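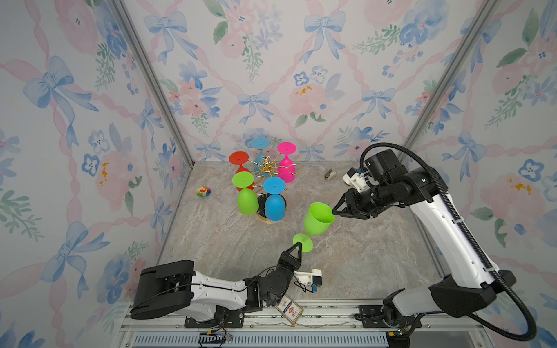
4. Loading the Rack

The Plellik holds stemmed glasses upside down, feet in the air, bowls over the black base. Your glasses have been waiting their whole lives for this, or at least since August.

1. Set the base on a flat surface. A table with a slope will let you know.

2. Wash and rinse the glasses first. The rack dries things. It has no opinion on lipstick.

3. Turn a glass over and hold it by the stem. Slide the stem into an arm from the outside, then lower it until the foot rests on the wire.

4. Load the next glass on the opposite side. Carry on this way around the ring. Filling one side first makes the whole rack lean, and the gold figure in the middle will do nothing to help.

5. Check that no two bowls touch.

6. Leave overnight, or 4 hours in a warm room.

NOTE: Plastic glasses such as the Nutarach color set hold on to droplets longer than glass ones do. Shake each one once over the sink before hanging. Once is plenty.

NOTE: Mixed colors may be hung in any order. We have received letters on this subject and our position is unchanged.

CAUTION: Do not lift the rack by the figure while it is loaded. Use both hands on the base.

CAUTION: Maximum weight per arm is 200 grams. Beer steins are not stemware, however much you like them.

Emptying the rack

7. Take glasses off in the same back-and-forth order, lifting the foot clear before you pull the stem outward. Wipe the base with a soft cloth. For bent arms, see Section 6.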